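Researchers propose naming scheme for networks with hour-long delays

A group of network engineers has published a draft specification for resolving Internet addresses across links where a single reply may take hours to arrive. The draft, called Clindier, was presented Tuesday at a workshop on delay-tolerant networking in Stuswood.

Ordinary name resolution assumes that a server can be asked a question and will answer within seconds. A device on a deep-space link, or on an ocean buoy that connects twice a day, can't rely on that. By the time the answer comes back, the record may have expired.

Clindier replaces the live lookup with what the authors call a carried record. The sender attaches a signed copy of the name and address data to the message itself. Each relay on the path checks the signature, stores the record and forwards both together. If a relay holds a newer record for the same name, it swaps the newer one in before passing the message on.

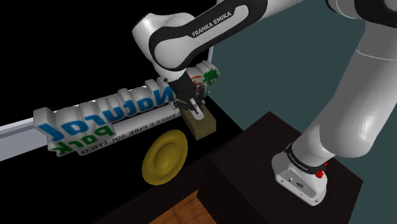

Simulated robot arm over a tabletop.

"The lookup travels with the traffic," said Suha Masri, lead author of the draft. "A relay never has to stop and ask upstream before it can decide where something goes."

The group tested the method on a bench network built from 10 relay nodes, with artificial delays inserted between them. Over the test period, 181 records were changed while messages were in transit. All but 3 of the changes reached the correct relay before the affected message did. In the remaining cases the message was held in storage and delivered after the next scheduled contact.

Storage is the main cost. Each relay has to keep every record it has seen until the record's expiration time, and the draft sets no upper limit on how long that can be. Malte Teuber, who reviewed the document before the workshop, said small relays could fill up under heavy traffic. He asked for a rule that lets a node drop the least-used records first.
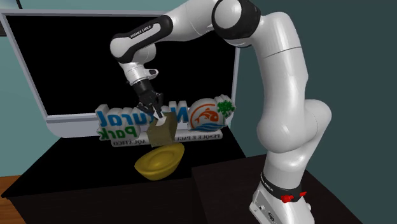

The authors have not adopted that rule. According to Masri, dropping records by use would penalize devices that connect rarely, and those are the devices the scheme was written for. The next version is expected to include an optional size limit that each network operator can set locally.

Key handling drew the longest discussion. The current text assumes that every relay already holds the public keys it needs to check signatures. Raghda Issa, a co-author, said key replacement will be covered in a separate document. Until then, operators would have to load new keys by hand or send them during a scheduled contact.

Two working implementations exist. One was written by the authors and the other by Bimix, a firm that makes software for remote sensors. The two exchanged records correctly in a joint test, apart from a mismatch in how expiration times were rounded. The draft has been changed to require whole seconds.

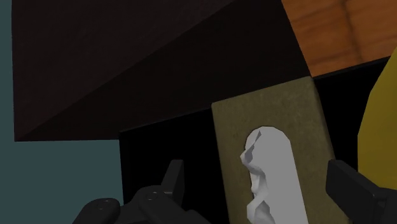

Will existing websites have to change anything to work with Clindier?

Existing sites can stay as they are. A gateway at the edge of the delayed network performs a normal lookup, signs the result and attaches it to outgoing messages.

Comments on the draft are open through the end of February.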